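Sutness Helpdesk
Ticket: Booking calendar shows the wrong hours after clock change
Status: Closed
Raised by: Dennis Kioko
Handled by: Brian Mwaipopo

Problem as reported
Bookings made through the Umadell calendar show one hour late on the shared view. The confirmation email has the right time. It affects the Waweru and Oser rooms but none of the others. Dennis first saw it in May, when two groups turned up for the same slot.

First checks
Server clock is correct. Dennis cleared his browser cache and signed in again, no change. Same result on his phone, so it isn't the laptop. A test booking for 2 pm in Waweru came up as 3 pm.
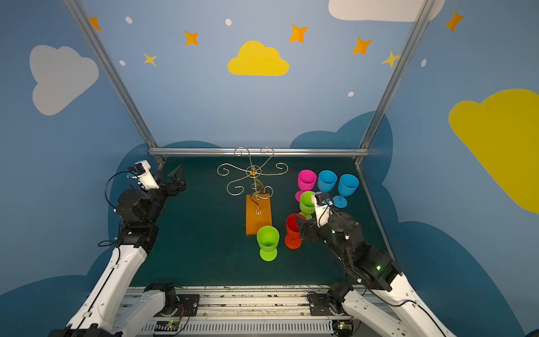 I compared the settings for both rooms with one that works. Waweru and Oser were still on a fixed offset, left over from when they were imported from the old spreadsheet. The other rooms use the named time zone, which follows the clock change.

Fix
Changed both rooms to the named zone and ran the calendar sync by hand. The sync took 12 minutes. New bookings now show correctly. Five older repeat bookings kept the wrong hour and had to be deleted and entered again.

Reply from Dennis
All fine on my side now. Could the offset option be hidden from the room form so it doesn't get picked by mistake?

Brian: Passed on as a separate request. Closing this one.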